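Tirno Processor Bench Plate

4 min read

If you have ever set a processor down on the corner of a desk "just for a second" and then spent the rest of the evening worrying over it, the Tirno bench plate was made with you in mind! It's a simple gray plate with raised pockets for square desktop chips, and it gives each one a proper place to sit while you see to the rest of the computer.

Rok Dervishi drew the first one for his own repair bench in Emdale, after one too many chips went wandering off in a parts drawer, and we have been fussing over the shape ever since. The holder rails stand up far enough to keep a chip from sliding about, and the middle is left open so you can get at the edges, where a processor ought to be held. (Please do keep your fingers off the contacts, however careful you are.)

The plate sits nicely beside an open case, close enough that you aren't carrying a bare chip across the room, and it's just as handy if you like to clean off the old paste before anything goes back in the socket.
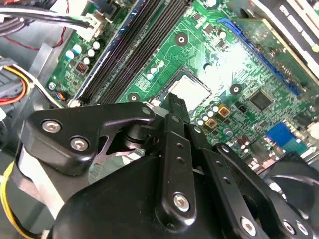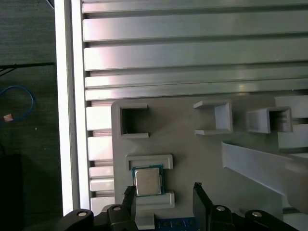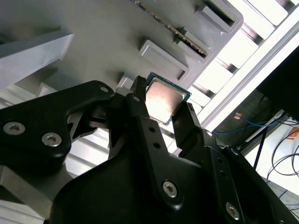
Each plate weighs 446 grams, so it stays where you put it, and it will take a gentle wipe with isopropyl alcohol on a soft cloth. Don't put it in the dishwasher, and don't leave it on a sunny windowsill all summer either, or the rails may lose their shape. The pockets suit square chips only. If yours is one of the longer kind, write to Eleni Krasniqi at our Barrios shop before you order and she'll gladly check the measurements with you.

Plates ship flat from Sorngate within three working days, item no. 628. We've had a busy October, with orders of up to 70 plates going out to repair classes, but single plates are always kept back for home builders, and we're very happy to send just the one.

12 comments · 31 shares

© 2023 Tirno · Contact us · Back to top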